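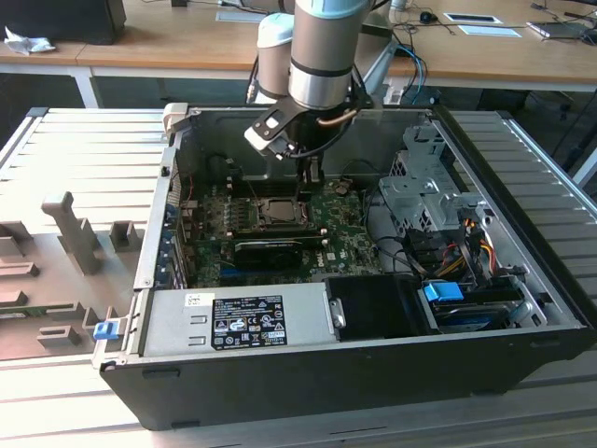

Unit 2: Desktop teardown, order of removal
Course notes, R. Boonchu

Work with the case on its side and the side panel off. Unplug the supply cord and hold the power button for a few seconds before touching the board.

1. Memory. Open the latches and lift each module straight up.
2. Graphics card. Release the slot catch first, then pull evenly along the length of the card.
3. CPU. Raise the lever, open the retention frame, lift the chip vertically. Socket contacts bend easily — keep fingers and tools out.
4. Drives. Disconnect data, then power, and slide out the clip.
5. Power supply. Last, once all leads are free.

Log each part on the Galitz sheet under bench code 1637.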